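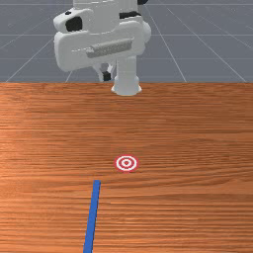
## Running your first reach in Olia

Okay, planner time! I'm assuming you've already got the Perron bridge talking to the sim (if not, go back and sort that first, eh).

1. Load the `target_reach` scene and hit **Reset**. You want the bullseye flat on the table and the blue stick short of it.
2. Set the control rate to 30 Hz. I've tried going higher and my laptop hated it.
3. Under **Planner**, set max iterations to 2000 and pick a seed. I always use 22, no idea why.
4. Click **Plan**, check the preview path, then **Execute**.

**Note:** Colour thresholds live in `perception.yaml`. Restart the node after you edit them!

**Caution:** Don't change the table height mid-run. The collision model won't update until the next reset, and I lost a whole arvo to that one.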